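Food Containers, Green Series
Gallery of the Skirkance kitchen project

In April we began to sort the kitchen things at Skirkance, and I promised to make a small page for each group. The plastic food boxes are my favorite group. We keep 6 of them for lunches, and they live on the shelf next to the rice. I like this green very much — it is almost the color of a young lime.

Thick green rim and clear wall. Light passes through the plastic and leaves a pale yellow-green color on the white surface.

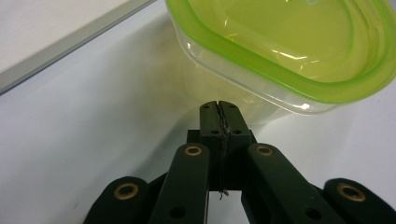 Urrutia writes that green boxes are easy to find in a full refrigerator, but tomato sauce should stay out of any clear plastic, or the stain will remain for months. I agree about the sauce. For soup and sauce we use glass jars now, and the plastic boxes are for cut fruit, cooked rice and bread.

One more habit from our kitchen: we store the boxes without lids, one inside another, and the lids stand in a row beside them. It saves almost 4 inches of shelf. Before we close a box, we let it dry with the open side down on a towel.

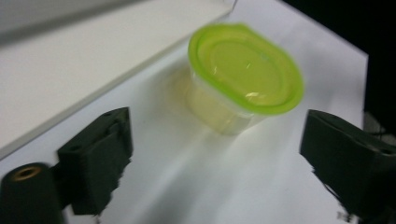

Clear food container with its lime-green snap-on lid, white tabletop.

The next page will show the glass jars from Utonia.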